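Hollis Building, Level 2 — Interior Safety Inspection
Inspected by: Sandra Lambert
Date: Oct 13, 2020
Work order: 3410

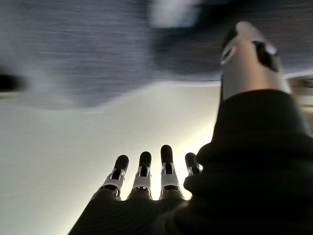

Level 2. Robotic hand, with pale surface behind.

Scope
This inspection covers ceilings, lighting, exits, electrical outlets and storage in the shared workrooms and the corridor. Roof and plumbing are reported separately under work order 2249.

1. Ceilings
Tiles secure and in place: Pass
Free of stains or sagging: Needs attention
Comment: A brown stain was found near the supply closet in the corridor. It was also noted in August and has grown since then. The tile is to be replaced once the roof drain has been checked.

2. Lighting
All fixtures working: Needs attention
Emergency lights tested: Pass
Comment: One corridor fixture flickers when first switched on. Replacement tubes are on order from Stosuto.

3. Exits and corridors
Exit signs lit: Pass
Doors open fully and latch: Fail
Walkways clear: Pass
Comment: The east stair door does not latch unless it is pushed shut by hand. This is a fire door and must close by itself — repair is required within five working days. It may not be propped open in the meantime.

4. Electrical
Outlet covers intact: Pass
Panel access clear: Pass
Extension cords used for short-term needs only: Needs attention
Comment: The cord behind the copier has been in place since the last inspection. Tenants were asked to remove it and to request a wall outlet.

5. Storage
Items kept below sprinkler height: Pass
Shelving anchored: Pass
Cleaning products labeled: Fail
Comment: Two spray bottles in the supply closet had no labels and were removed. Asetti, the cleaning contractor, has been notified in writing.

6. Fire extinguishers
Mounted and visible: Pass
Tags current: Pass
Comment: Unit 13 is due for service next quarter.

Overall result: Conditional pass
Follow-up on items 3 and 5 is assigned to Poppy Treloar, Facilities Office. Tenants with questions about access during the door repair should contact that office.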